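Utora Players' Notices
Changes to bingo and prize draw sessions at the Trurkley hall
13 December 2019

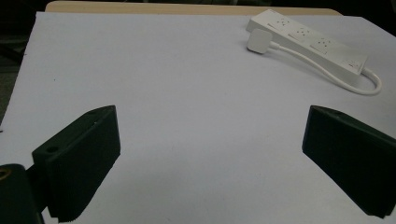 1/ The following changes apply to all bingo sessions and prize draws held under the Utora licence at Trurkley. Members are asked to read the whole thread before booking.

2/ Evening sessions will consist of nine games in place of the present eight. The additional game is a full house only and will be played directly after the interval.

3/ The price of a single book is unchanged. Books bought in advance remain valid for the session printed on the cover and cannot be carried over to another evening.

4/ The Doucet jackpot stands at £687. It is won by a full house in 63 calls or fewer. Where two or more players claim on the same call, the jackpot is divided equally between them.

5/ A claim must be made before the next number is called. Once the caller has begun to announce that number, the claim is out of time – this rule has not changed since August, but we continue to receive queries on it.

6/ Members who use an electronic tablet must still call their own claim aloud. The tablet will show a winning line but does not stop the game.

7/ The Bornumo draw will move to the close of the evening. Ticket holders need not be present. Winners will be contacted using the details given on the ticket stub, so please write clearly.

8/ Prizes not collected within 63 days will be returned to the prize fund. Proof of age may be requested on collection. No person under 18 may buy a book or a draw ticket.

9/ Disputes should be raised with the session manager, Tineke Stevens, on the same evening. If the matter is not settled, a written complaint may be sent to Yasaman Babaei, Head of Member Services, who will reply in writing.

10/ Members wishing to set a spending limit, or to exclude themselves from sessions for a period, may do so at the front desk or by post. Requests are treated in confidence and take effect on the day they are received.

11/ Printed copies of the revised rules are held at the front desk – large print is available on request.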